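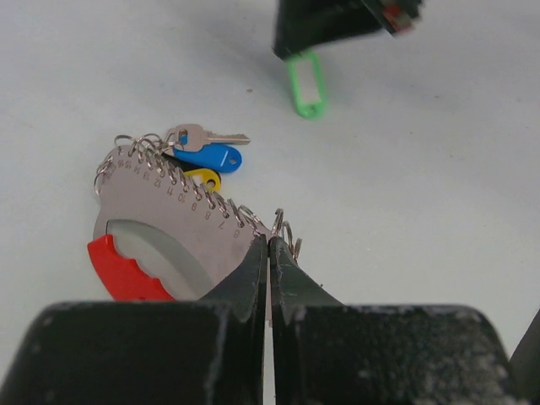
19 de outubro

Fundição do lote Grivholm, segunda tentativa. Forno ligado cedo, rampa até 244 e patamar longo, depois subida normal. O revestimento da Paltex continua a abrir fissura junto ao gito, mesma zona da outra vez. Misturei com menos água, bati 8 minutos sob vácuo. Bolhas poucas. Ver se a água da torneira está a mexer na presa, experimentar destilada.

Árvore 1: aros lisos, saíram bem. Rebarba fina numa das peças, lima e segue.
Árvore 2: porosidade na base dos aros largos. Gito demasiado fino de certeza. Refazer com dois canais.

Encomenda 2145 (Guldale): o cliente quer aro largo e deu a medida tirada com gabarito estreito. Subir meio número e confirmar com ele antes de cortar cera. NÃO cortar antes, já nos custou um par em janeiro.

Decapagem lenta, banho velho. Trocar. Pedi à Endale mais sal e lixa 600, chega quando chegar.

Sota Uchida passou cá ao fim da manhã, acha que devo deixar a mufla repousar 30 min antes de mergulhar e não logo a seguir ao vazamento. Com a liga branca talvez, com a amarela tenho duvidas. Testar uma de cada.

Falta:
- pesar sucata e registar
- cera nova para a 2145
- mandril de aço está riscado a meio, polir ou subsituir
- devolver o maçarico pequeno ao Sota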